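Lecomte releases Tistik 3, planning software for robots that work with soft and thin materials

Lumelwood, Wednesday, July 24, 2024

Lecomte, a developer of software for robot perception and motion planning, presents today version 3 of Tistik. The new version is made for tasks which remain difficult in automation: to find, hold and move objects that change their shape when they are touched, such as net bags, garment covers, textile pouches and light packaging with a zip.

Tistik receives pictures from a camera mounted near the gripper and proposes to the robot controller where to approach, at which angle, and with how much opening of the jaws. Earlier versions made this proposal one time, before the movement started. Version 3 makes it again during the whole approach, every 50 milliseconds, so the path can be corrected while the tool is already close to the material.

The most visible change is in the perception module, which has been written again from the beginning. Net and mesh fabrics are a known problem for depth sensors, as part of the signal passes through the openings and comes back from the table. The former module often placed the surface of the bag too low. The new one does not depend on depth alone. It looks first for the parts of the object that keep their form, for instance a zip, a seam or a sewn end tab, and it calculates the position of the soft parts from these. 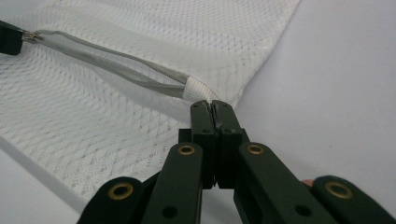
The planner then treats such parts as anchor points. For a zip, it separates the slider, the line of the tapes and the two ends, and gives each of them its own confidence value. If the value for the slider is too low, the planner can choose to begin at one end of the zip and follow the line until the slider is found. The user can set the limit for this decision in the task file, or leave the standard setting.

The perception module was trained with demonstrations recorded by people with hand-held grippers. The set for closures contains 1771 demonstrations on white and coloured fabrics, on light and dark work surfaces, with zips open, closed and partly open. White mesh on a pale table received special attention, because the contrast there is very small and the border of the object is easily lost.

Together with Tistik 3, Lecomte also releases Ruvby, a tool for reviewing recordings. With Ruvby, an engineer can play a demonstration next to the path which the planner would have proposed, mark the moment where the two go apart, and send this part back for training. Until now our customers did this work with their own scripts. Ruvby opens recordings made with all earlier versions of Tistik, and no conversion is needed.

Further changes in version 3:

The task file is now plain text and can be compared between two versions with the usual tools.
The jaw model accepts parallel jaws and jaws moved by a linkage.
Error messages give the name of the step which has stopped, and the last confidence value.
The simulator can load a fabric with up to 300 control points.

Some limits remain. Tistik 3 does not yet plan for two arms at the same time, and transparent film is supported only as a trial function. An update for two-arm planning is foreseen for December.

Tistik 3 and Ruvby are available from today for all customers with a valid maintenance contract, without extra cost. New customers can ask for a trial licence through the Lecomte website. The documentation is published in English and French, and the guide for changing from version 2 is included in the installation package.

About Lecomte

Lecomte develops software for perception, planning and testing in robotics. The company has its office and its test laboratory in Lumelwood. Its products are used by integrators and by research groups who work on the handling of textiles and flexible packaging.

Press contact: Lecomte press office, Lumelwood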